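Minstead Robotics Short Course
Handout 6: Showing a robot a task
Ghazala Sethi
Revised 4 December 2022

Read this before the lab. The problem sheet from November still applies, except for question 2, which has been dropped.

6.1 Two ways to demonstrate

In hand guiding (also called kinesthetic teaching) the operator takes hold of the arm and moves it through the task. The joints are set to compliant mode and the controller records their angles. You feel contact directly, so it is easy to learn. It works poorly with a hand that has many joints, as you can't guide the wrist and close several fingers at the same time. Your own body also gets into the camera views.

In teleoperation the operator stands apart and drives the arm through a glove, a handheld controller or a smaller leader arm. The cameras record only what the robot will have when it runs alone. The cost is touch. Unless the rig has force feedback, you judge grip by eye, and new operators nearly always squeeze too hard.

The Zolard arm in the lab supports both. We use teleoperation for anything involving the fingers.

6.2 What gets recorded

Each demonstration is one episode. An episode holds:
joint positions and commanded positions, at 30 samples per second
finger positions
wrist camera video, at 30 images per second
a text label for the task

Keep commanded and measured positions separate. When the fingers meet an object they stop short of the command, and the difference between the two is often the only sign of contact in the log. Students who merge the columns lose it.

Check the clocks too. If video lags the joint data, the policy learns to close the hand at the wrong moment. Caldeira, the logging tool, prints the offset at the end of every episode. Write it down.

6.3 Soft and irregular objects

Rigid blocks are forgiving. Fruit is harder. A bunch of grapes changes shape as it is lifted, and the load shifts while it swings. Approach slowly, close until the fingers stop moving, then pause before lifting. The pause gives the learner a clear boundary between grasp and lift.

Vary the starting pose on purpose. The Paretti set used in the homework has 3000 episodes, and a policy trained on it still fails when the object starts outside the region the operators covered. More episodes from the same spot won't fix that.

Keep recoveries. If the first grasp slips and you correct it, save the episode and label it "recovery". Discard it only if the operator stopped partway or a cable came loose.

6.4 Wrist views

A wrist camera moves with the arm, so the background tilts and blurs during fast motion. Parts of the hand block a good deal of the view. Before you label anything, learn which shapes belong to the robot and which to the task. Look at the fingers first, then at what lies between them. 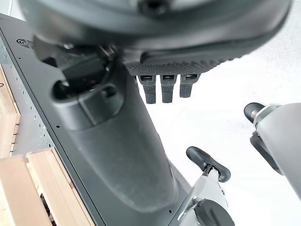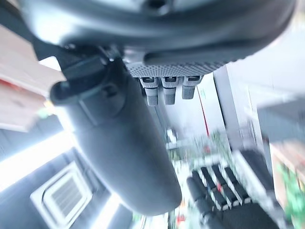
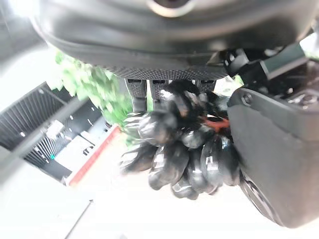
Figure 6.1. Views from wrist or gripper cameras. Grapes are held in the last of the three.

For the lab: bring your operator log, and reread 6.2 on clock offsets.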